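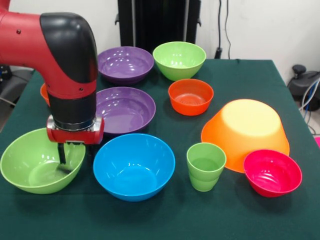
Last updated: November 16, 2023

Istel mixed plastic bowls: do you need this many colors?

I don't trust dinnerware sold by the rainbow. When the pitch is all color, I figure the plastic is thin and the sizes were picked by whoever had molds lying around. So I came to the Istel bowls in a bad mood, and I'll say up front that they got me out of it only partway.

What you're buying is bowls in lime green, purple, orange, blue, magenta and a hard orange-red. The store page at Ralent calls them "nesting." I'd call them stackable if you're patient. The purple ones are wide and shallow and the blue one is deep and round, so the blue one wants to be at the bottom of any pile and the purple ones want to be somewhere else. I ended up with two stacks, and the second one leans.

The blue bowl is the one I keep reaching for. It's deep enough for cereal without the milk climbing out when you walk, and it holds a decent amount of popcorn. If Istel sold it alone I'd buy four and skip this whole review.
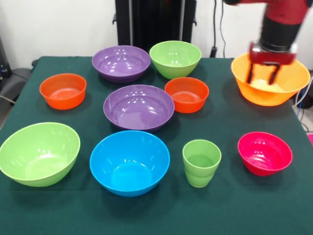 The purple bowls I can't warm up to. Soup cools fast in them and they slosh. They're fine for chips, or for keys by the front door, where one of mine now lives. The big lime one has the same trouble, plus a flared rim that looks nice and takes up half the dish rack.

Then there are the small orange-red ones. The inside bottom has ridges, and I have questions. Peanut butter gets in there. So does oatmeal, and you need a brush to get it out. My neighbor Rima Mahasneh likes them for olives and says the ridges keep things from sliding around — maybe, but I've never lost an olive that way. I'd have left the bottom smooth.
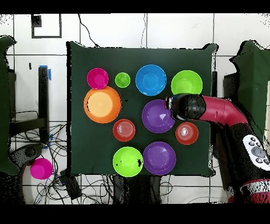 Seen from overhead on a dark green cloth, with the big orange bowl at left and the tiny lime one up top.

That tiny lime bowl deserves a complaint of its own. It's good for salt, or one person's ketchup. Counting it as a bowl on the box seems generous to me.

About the finish: it's glossy, inside and out, and it shows everything. Under a kitchen light you get bright white glare spots that make a clean bowl look wet. Mine picked up fine scratches from a fork in the first week. The seller says they're safe for 100 trips through the dishwasher. I haven't done 100. I've done 20, top rack only, and the color has held, which I'll admit I didn't expect.

They don't break, at least not from counter height onto tile. Mervyn Lockwood, who lent me his older Maksymiv set to compare, has dropped both kinds more often than he'd like me to print. The Maksymiv bowls are thicker and quieter when you set them down. They also come in beige and only beige, so his kids ignore them.
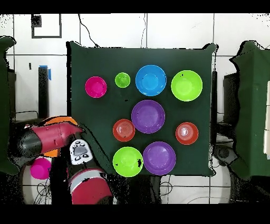

Magenta, blue and lime along the top, ridged red-orange pieces in the middle row.

Price is where I get stuck. I paid 24 dollars, and at that price I can forgive the ridges. The Plostosero set costs more and has lids, and lids would fix most of what bothers me about the shallow ones. If you pack leftovers, get those. If you mainly need something for snacks, or for a table full of kids who each insist on their own color, the Istel bowls will do the job.

Three stars. It would be four with a second blue bowl in place of the tiny green one.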